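Planduda 餐具分拣单元 夹爪误报及人员受压事件 分析会纪要

会议日期：2023年3月14日
地点：Winar 二楼小会议室，Lamrani 方面电话接入
主持：Signe Gunnlaugsson
出席：Tobiloba Dauda，控制软件组，视觉组，现场调试组，安全员，采购，Lamrani 项目联络人（电话，中途掉线后重新接入）
缺席：Ritora 技术支持（会前收到邀请，回复"以书面材料为准"）
记录：现场调试组
发送：出席人员，质量部存档。未经主持人同意不转 Ritora。

记录人说明：上一稿纪要把"已修复"写进了结论栏，会上有人要求删掉。本稿凡写"称""表示"的，都是发言人的说法，记录人没有核过；凡写"日志可见"的，会上投过屏。

一、上次纪要的核对

上次会议定下的事项逐条过了一遍，结果不好看。

夹爪闭合阈值下调，状态原为"完成"。控制软件组称参数已经改了。Tobiloba Dauda 当场调出控制柜里的参数文件，阈值确实改过，但改的是备用配方，正在运行的配方没动。控制软件组解释，切换配方要等产线空闲，当时以为调试组会切。调试组说没有收到通知。翻了邮件，确实没有通知。状态改为"未完成"。

指尖胶垫更换，状态原为"完成"。调试组确认换过一副，旧的那副没有留样，已经扔了。安全员问为什么不留，调试组说没有要求留。会上多数人认为这条回答不能接受，同时也承认此前的作业单里确实没有写。从今天起，凡换下的胶垫一律装袋、写明换下时间和配方号，放进调试柜下层，不得丢弃。状态改为"部分完成，旧件灭失"。

光栅屏蔽功能关闭，状态原为"不适用"。这一条后面单独讨论，见第四节。主持人要求把"不适用"三个字保留在本纪要里，连同当时填写这三个字的版本号一起存档。

Lamrani 方面要的故障说明，状态原为"已发"。Lamrani 联络人说收到的是一页幻灯片，上面有一张流程图和"系统运行稳定"一句话。主持人问谁写的，没有人认领。会后查发件记录。

二、事件经过

以下按控制柜日志和在场人员口述整理，两者不一致的地方分别写明。

当天做的是餐具拾取的连续测试。物料是 Lamrani 寄来的一批混装餐具，新旧都有，厂牌各异，有的柄上带压花和字样，有的是光面。测试要求是从台面上逐件夹起，移到右侧料框，松开，回位。台面贴的是大理石花纹的面层，据说是为了模拟 Lamrani 门店的桌子，视觉组对此一直有意见，见第三节。

测试开始后一段时间没有报警。日志里每个循环都以"夹持成功"结尾。现场的人是在看料框的时候觉得不对：框里的餐具比计数器显示的少。调试组暂停测试，把框里的倒出来清点，再对日志，差额是17件。也就是说，有17次夹爪什么都没夹住，系统照样记了成功，机械臂照样空着手走完全程，在料框上方郑重其事地松开，然后回来。

那些没被夹走的餐具还在台面上，有的被指尖碰歪了，位置和视觉第一次识别的不一样。因为系统认为它们已经被取走，视觉下一轮又把它们当成新的工件，于是同一件餐具可能参与了不止一次空抓。究竟是哪几件、各几次，日志分不出来，控制软件组称可以从图像里反推，会上请他们先别说可以，先做。

暂停之后的操作是争议所在。

Signe Gunnlaugsson 的陈述：她看到操作屏上显示暂停，伸手进去把台面上一把歪着的餐具拨正，想看指尖到底落在什么位置。手还在台面上的时候机械臂下降，指尖压在她手套的手背上。她抽手，同时调试组按了急停。手背有红印，当天消退，没有破皮，医务室有记录。她要求纪要写明，她没有走挂牌流程，这是她自己的问题，但不能拿这一条把其他问题盖过去。

控制柜日志：屏幕上的暂停是任务层暂停。动作层当时处在"抓取未确认，自动重试"的等待里，等待时间设定为2秒，到时即执行重试。任务层暂停不清空动作层的重试队列。日志可见，暂停指令在前，重试动作在后，中间没有任何人为启动。

调试组的陈述与日志基本一致，唯一不同是调试组记得屏幕上的指示灯是绿色的，Signe Gunnlaugsson 记得是黄色的。控制软件组说按设计应为黄色。没有人拍下屏幕。本条存疑。

安全员问了一个会上没人能马上回答的问题：既然前面那17次空抓都报了成功，为什么偏偏这一次报了"未确认"，从而触发了重试？如果它也误报成功，机械臂应当往料框方向走，不会往下压。控制软件组起初说是巧合。主持人说"巧合"不能写进原因栏。讨论后形成一个待验证的说法，见第三节末尾。

三、夹爪为什么说它夹住了

这一节花的时间最长，也最没有结果。

Ritora 的书面材料称，夹爪以电机电流和指间开度两个量判断是否夹持：电流升到阈值以上，同时开度大于最小值，即判为夹住物体。材料的措辞是"在各类工况下均可可靠识别"。采购提醒，这句话在产品选型时也出现过，当时要过测试数据，对方给了一张曲线图，纵轴没有单位。

视觉组先发言，承认定位有偏差，偏差方向比较一致，总是偏向餐具柄的右侧。他们把原因归到台面：底色浅，纹路是红色的细线，走向又乱，金属柄反光强，柄上映出的颜色和台面接近，边缘提取时常把纹路或者高光当成柄的边。柄窄的一段尤其明显。视觉组再次提出换成纯色哑光台面。

这个提议没有获得支持。Lamrani 联络人在电话里说，门店的桌子就长这样，如果换个台面测试能过，门店里照样过不了，他不知道测试的意义在哪里。调试组也反对，理由是换台面会把现有数据全部作废。记录人补一句：视觉组在项目启动时签过台面样品的确认单，当时没有提出异议。

接着讨论了机械部分。两指张开落到台面高度，如果目标柄在两指之间，闭合后开度等于柄宽，这没有问题。如果位置偏了，柄在两指外面，两指之间只有台面，闭合时理应一直合到底，开度归零，判为空抓。可是日志里那17次空抓的开度都没有归零。

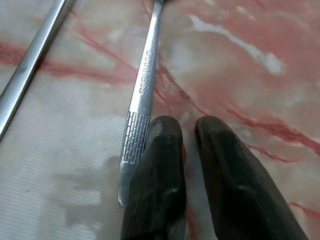
Tobiloba Dauda 认为，大家一直在争论视觉偏了多少，方向错了。偏差永远会有，今天偏右明天偏左，他不在乎；他在乎的是夹爪空着的时候敢不敢说自己空着。一套系统，找不准东西是能力问题，没拿到东西却报告拿到了，后面所有的统计就都不能信，包括会前发给大家的那张成功率曲线。他要求在误报原因查清之前，停止对内对外引用任何成功率数字，已经引用过的要撤回。

控制软件组表示撤回有困难，数字已经写进季度汇报。主持人说那就写更正。Tobiloba Dauda 的意见列入决议。

回到开度不归零的问题。会上提出几种解释，逐一记录，均未证实。

第一种，指尖下得太低。胶垫先接触台面，闭合时胶垫在面层上拖动，摩擦把电流顶了上去，还没合拢就达到了阈值，夹爪于是认为遇到了物体。支持这种说法的是指尖表面有发灰的擦痕，调试组在测试用的指尖上看到过，位置靠近尖端。反对的意见是擦痕可能早就有，也可能只是灰，旧胶垫又已经扔了，没有办法比对。控制软件组补充，下降高度取自视觉给出的柄面高度再减一个固定值，而这个固定值当初是在另一张台子上标定的。主持人问换台子之后重新标过没有。没有。

第二种，胶垫本身磨损或者老化，在指尖内侧形成了凸起，两指合到底也会留一条缝。Ritora 材料给出的胶垫寿命为3,000次循环，调试组估不出那副旧件用了多久，因为循环计数器在上次更换控制柜电源时清零了，没有人抄录清零前的读数。采购说胶垫是按寿命的一半备货的，库存账对不上更换记录，少一副。会后去找。

第三种，餐具柄被指尖外侧蹭到，推着走，侧向的力传回来影响了电流读数。视觉组倾向这种解释。Tobiloba Dauda 不同意，他说侧向力走的是另一个方向，要影响闭合电流得先证明导轨有间隙。调试组回答导轨间隙可以量，明天就能量。此前为什么没有量，没有问。

第四种，固件里判断逻辑写错，开度用的是指令值，没有用反馈值。这是控制软件组里有人私下提过、今天才摆到桌面上的。如果成立，前面三种都不用讨论了：夹爪在电流达到阈值时把"我打算合到哪里"当成"我合到了哪里"报上来。控制软件组负责人说这种可能性很低，Ritora 的固件经过认证。主持人问认证范围是否包括夹持判断。没有人知道。已请采购向 Ritora 索取认证文件全文，不接受摘要。

会上有人建议先把闭合力从40牛调低再看现象。Tobiloba Dauda 反对在原因不明时动参数，理由是上次就是这么干的，阈值改在了备用配方里，结果所有人以为改过了。最后同意：试验台上可以动，产线配方不动，每次改动由两个人签字，改前改后各存一份。

关于安全员的提问，即为什么最后一次报了"未确认"。目前的说法是：测试暂停的那一刻，任务层停止接收夹爪的状态回报，动作层等不到回报，按超时处理，判为"未确认"，进入重试。如果真是这样，按下暂停这个动作本身就制造了一次重试，也就是说，任何人在夹爪闭合期间按暂停，都会在等待时间之后迎来一次下降。控制软件组称需要复现。会上没有人为这个说法感到轻松。复现必须在台面上方装挡块的情况下进行，任何人的手不得进入，挡块由调试组今天下班前装好，安全员验收后才能上电。

四、光栅

单元正面装有安全光栅，手伸进台面区域应当切断动力。事发时光栅没有动作。

日志可见，光栅处于屏蔽状态。屏蔽功能原本是为了让料框进出时不误停，每次屏蔽应在料框到位后自动解除。实际配置里，解除条件引用了一个料框到位信号，该信号在去年10月换料框型号时被取消，从那以后解除条件就一直不满足。也就是说，光栅从那时起长期是摆设，面板上的指示灯却照常亮着，因为指示灯接的是光栅自检输出，和屏蔽状态没有关系。

安全员说明，每月点检表上光栅一栏都打了勾。点检方法是看指示灯。主持人请安全员把点检表带来，表上的方法栏确实写的是"目视指示灯正常"，没有要求遮挡试验。安全员认为这是作业指导书的问题，调试组认为点检的人应该知道要遮挡，双方说了几个来回，没有必要全记。主持人裁定两边都有责任，指导书由安全员改，改完由没有参与编写的人照着做一遍，看照字面执行能不能发现光栅被屏蔽。

"不适用"三个字的来历：上次会议之前，Signe Gunnlaugsson 问过屏蔽功能要不要关，控制软件组回复该功能只在料框进出时启用，测试不涉及料框进出，故不适用。当时没有人去看实际状态。控制软件组今天表示，按设计文件这个回答没有错。Tobiloba Dauda 请控制软件组把"按设计文件"和"按现场"分开说，以后凡涉及安全功能的答复，必须附现场读出的状态，附不出来就写"未查"。列入决议。

Lamrani 联络人问，他们门店试点的那一台是不是同样的配置。会场安静了一阵。控制软件组说原则上门店那台没有换过料框型号，所以不受影响。联络人要求把"原则上"换成一个答案。现场无法给出。决定今天就派人去门店，用遮挡棒做光栅试验，结果出来之前门店那台断电挂牌。联络人同意，并表示这件事他要向上报告，措辞由他自己定，不接受我方代拟。

五、对"已修复"的讨论

控制软件组会前发过一封邮件，标题为"夹爪误报问题已修复"，内容是在判断逻辑里加了一道延时确认：夹住后等一小段时间再读一次电流，两次都超过阈值才算成功。邮件附了一段试验结果，连续运行无误报。

质疑集中在几点。

一是试验用的什么料。答：调试用的铝条。不是餐具。铝条没有反光曲面，宽度一致，台面也是另一张。

二是有没有故意让它抓空。答：没有。Tobiloba Dauda 说，要验证夹爪空着的时候会不会撒谎，却从来不让它空着，这样的试验跑多久都是零误报。他建议的试验很简单：台面上什么也不放，让它下去闭合，看它报什么；然后放一把餐具，故意把目标点给偏，让两指落在柄旁边，再看它报什么。左右各偏，高低各给几档。

三是如果电流升高来自指尖拖台面，延时再读一次，指尖还压在台面上，电流还是高，这道确认等于没有。控制软件组没有反驳，说会考虑。

四是版本。新逻辑装在哪台上，装了没有，谁装的，邮件里都没写。会后补。

主持人的意见：邮件标题不撤，但要跟发一封更正，写明"修复"系指代码已修改，效果未经验证。控制软件组觉得这样写显得难看。主持人说就这么写。

另外有人提出加一道视觉复核，抬起后拍一张，看指间有没有东西。视觉组愿意做，但提醒腕部相机离指尖太近，指尖本身会占掉画面下方一大块，深色指尖在画面里吃光严重，细柄夹在中间未必分得清。他们倾向在料框上方称重，放下去没有增重就算空抓。采购问称重模块多少钱，没有人有报价。Lamrani 联络人对称重感兴趣，说至少秤不会自己觉得自己称到了东西。此事列为待评估，不作为关闭本次问题的条件，也不得拿来代替对误报原因的调查。

六、人员操作

Signe Gunnlaugsson 再次说明她未执行挂牌。安全员宣读了规程相关段落：进入台面区域前须按急停，取下使能钥匙，挂牌。规程没有提到任务层暂停，也没有说明屏幕上的"暂停"不等于停止。调试组反映，平时为了拨正一把餐具走完整套流程，恢复上电后要重新回零，耽误的时间比测试本身还长，所以大家习惯按暂停就伸手。安全员问"大家"是谁。在场的几个人先后承认自己也这样做过，包括记录人。

讨论了是否给予处分，主持人因为是当事人回避，由安全员主持这一段。意见是本次不处分个人，但事件等级不降。Tobiloba Dauda 对"不处分"没有意见，对有人提议按"轻微擦碰"归类有意见：力不大是因为下降行程刚好到底，指尖停在手背的位置纯属运气，如果手指竖着或者下面垫着餐具柄，结果就不一样。按"人员受压，防护失效"上报。表决通过，控制软件组保留意见，认为"防护失效"应写作"防护未按预期启用"。保留意见照录，上报表格里不采用。

屏幕上的"暂停"按钮改名为"任务暂停（机械臂仍可能动作）"，字号加大，颜色改红。这是临时措施。按钮逻辑本身的修改另行排期，修改前不得以改名为由关闭本项。

调试组提出，拨正餐具的活可以用一根长柄木夹来做，手不用进去。安全员不反对，但不同意写进规程，写进去就等于承认可以不断电。没有结论，暂不使用。

七、决议与责任

1. 餐具分拣单元停止连续测试，仅允许第五节所述的空抓与偏抓试验，挡块到位并经安全员验收后进行。控制软件组、调试组共同负责。

2. Lamrani 门店试点机断电挂牌，遮挡试验由调试组今天出发去做，Tobiloba Dauda 同去。试验过程全程录像，结果直接发联络人，抄送主持人，中间不经过控制软件组。控制软件组问为什么不经过他们，主持人说因为上一份说明是一页幻灯片。

3. 光栅屏蔽功能在所有单元上硬件拆除跳线，料框进出改为停机操作。节拍受影响，接受。

4. 动作层重试队列须在任一层级暂停时清空，恢复后由人工确认再启动。自动重试在修改完成前全部关闭，等待时间参数锁定，不得以缩短或延长等待来代替关闭。

5. 下降高度固定值在现用台面上重新标定，标定记录附台面编号。视觉组、调试组。

6. 导轨间隙测量，胶垫指尖内侧拍照量厚，新件旧件一并做。库存少的那一副胶垫由采购追查去向。

7. 向 Ritora 书面提问：开度判断取指令值还是反馈值；认证范围是否包括夹持判断；选型时那张曲线图的纵轴单位。要求回答问题本身，不接受引用产品手册。若对方仍回复"以书面材料为准"，由主持人升级处理。

8. 撤回季度汇报中的成功率数据，发更正。控制软件组。更正稿先给 Tobiloba Dauda 看。

9. 点检指导书改版，光栅一栏改为遮挡试验。安全员。

10. 本问题状态为"打开"。关闭条件：误报原因能够在试验台上按需复现，并能在修改后按同样方法证明不再复现。仅凭一段时间内未再发生，不予关闭。

八、未决事项

指示灯黄绿之争。控制软件组可从画面配置反查，但配置在事发后被更新过，旧版本能否恢复不清楚。

旧胶垫灭失，对第二种解释可能永远缺一块证据。调试组说垃圾清运还没来，有人愿意去翻。会议没有指派，也没有阻止。

视觉组提出，那批餐具里柄上有字样和压花的与光面的，空抓比例是否不同，值得分开统计。Tobiloba Dauda 说先等计数器可信再统计。视觉组坚持从图像人工数，不依赖计数器。同意他们自己做，不占用试验台时间。

Lamrani 联络人问项目是否延期。主持人回答会延期，延多久等空抓试验做完再说。联络人要求给一个日期，主持人没有给。

九、会后补记

散会后，调试组在挡块装好、安全员在场的情况下做了空台面闭合试验。台面上没有放任何物件。按现用配方和现用下降高度，夹爪报"夹持成功"。把下降高度抬高一档，报"未夹持"。再降回去，又报"夹持成功"。试验用的是新胶垫。

控制软件组看过后表示，这说明问题在标定高度，与固件无关。Tobiloba Dauda 回复邮件一封，原文附后存档，大意是：这说明高度能触发误报，没有说明固件取的是哪个开度，第四种解释既没有被证实，也没有被排除；请控制软件组不要再发标题带"已修复"的邮件。

门店遮挡试验的结果在本纪要发出时尚未收到，收到后单独成文，不并入本纪要。

对本纪要有异议的，请直接回复记录人，写明节号和要改的句子。口头异议不处理。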